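Week 6 notes: Gathering examples for the grasping model
Posted October 15, 2022

OK, so last time we got as far as what a policy does with its inputs, and then I ran out of time before the part I like best, where the examples come from. These notes cover that, plus a few things people asked me in the hallway afterward.

We're using hand-held grippers for the whole project. You hold the thing, you close the fingers on an object, you move it, and the camera on top records what the fingers were doing. No arm in the loop at all! Jianhua Tang asked if this is cheating (the arm will have to do it later, after all), and it's a fair question. The arm's reach and speed limits aren't in the data, so we check for them afterward in the Pislow script and throw out any run the arm couldn't follow. Last January that cost us 13 runs out of 131, which I can live with.
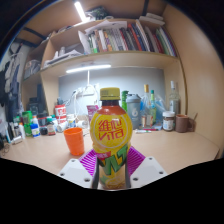
Now, places. My first year teaching this I had everyone record on the same clean lab bench, and the model was terrific on that bench and hopeless in the kitchen down the hall. So please record where people live and work. Shelves, cables, coats on hooks, bottles that look a bit like your target bottle – leave it all in. Tidying up before you record is the most common mistake I see, and it's a hard one to spot later on.

Same goes for your hands. Come in from the left sometimes, come in lower, grab the object nearer the base on one run and higher on the next. If all your runs look alike when you scrub through them in Olidar, the model is going to learn one approach and panic when the object has been turned a little.

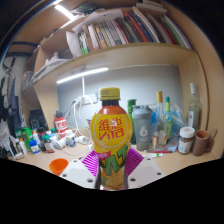 Robot Learning Teaching Group, Drutham Hall

A drinks bottle is a good first object, by the way. It stands up by itself, it has a clear top and bottom, and a printed label gives the camera plenty to hang on to. It's also easy to squeeze too hard or too low, so you'll get a feel for the pads pretty fast. Save the clear glass for week 8, it's miserable.

What counts as one example: start recording with the fingers open and the object in view, approach, close, lift, set down, open, stop. If you fumble and recover, keep it and tag it "recovered". If you drop the thing on the floor, keep that too, but put it in the Pan folder so it stays out of the training split. Xiuying Liang wrote the tagging guide and it's better than anything I could put here, so read it before you start labeling.

For next week each pair hands in 51 runs on one object, from at least two different rooms. It sounds like a lot – it's nearly an afternoon, with breaks. Charge the gripper battery the night before, and wipe the lens with the cloth in the case (not your sleeve, please). Bring your worst run to class as well and we'll go through a few of them on the big screen.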